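Progress report to the Plumell Fund
Chess in the Community Rooms, Siler and Agudelo
Submitted by Aldana Bustos, Programme Manager
23/11/2021

1. Summary

The grant has supported regular chess sessions at both sites since the start of the current period. Siler opened on schedule. Agudelo opened later than planned while the heating was repaired, and its programme has been extended to make up the lost sessions. Expenditure to date stands at £2,763, within the agreed budget.

2. Attendance

A total of 63 people have registered across the two sites, of whom almost half had not played before. Siler continues to attract mainly retired residents. At Agudelo the early evening session is used by families, and Yhon Taipe has moved the start time forward by 30 minutes at their request.

Cristian Bermúdez leads the beginners' group. He reports that new players are now confident with setting up and with castling, but that many still find notation difficult. Printed score sheets with larger squares have been ordered.

3. Equipment

The sets purchased from Skemard were delivered in November, and four were placed at Agudelo. The boards are wooden, with cream and reddish-brown squares and a wide border, and are made in two halves that meet along a seam across the middle.

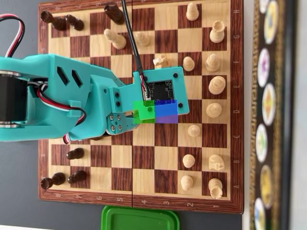 Members at both sites have expressed a clear preference for wood over the roll-up vinyl mats used previously, which will be kept for outdoor events. Duván Cabrera has arranged lockable storage at Siler. Storage at Agudelo remains unresolved and the sets are at present taken home by the session leader.

4. Next period

Hernán Arboleda will organise a friendly match between the two sites. We also intend to offer a second beginners' course at Siler, subject to room availability. The Fund's agreement is requested to transfer the unspent travel allocation to room hire at Agudelo.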